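Wood grain
By Ottilie Camenzind
Last updated: December

Wood grain is the direction, size and arrangement of the fibers in a piece of wood. The word is also used for the pattern those fibers leave on a cut surface. Carpenters generally mean the first sense and furniture buyers the second.

Straight grain runs parallel to the length of the trunk. Spiral grain winds around it, and interlocked grain changes direction from one layer of growth to the next. Boards with straight grain are easier to plane and split cleanly.

The way a log is cut has a strong effect on appearance. Flat-sawn boards tend to show arches, while quarter-sawn boards show narrow, nearly parallel lines. Quarter-sawn stock also moves less with changes in humidity – a point of importance in tabletops and drawer fronts.

Printed and pressed imitations of grain are common on household furniture. The Rindness trade school teaches identification over 14 lessons, 5 of them on imitation surfaces.

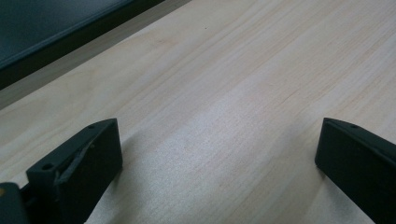
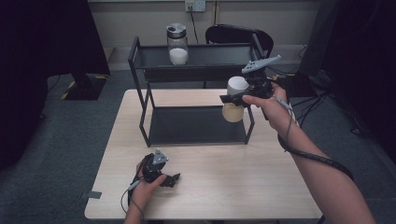 Pale tabletops with fine grain lines. Photos: Satish Malhotra

Grain direction also governs finishing. Sanding across the fibers leaves scratches that stain makes darker, and most manuals advise working along the grain with progressively finer paper. End grain absorbs more finish than face grain and is often sealed first.

Comments (2)

Ciarán McGrath: Could the article say more about curly maple? It gets no mention.

Nidia Castaño: The note on end grain was useful. I had two shelves come out nearly black at the ends.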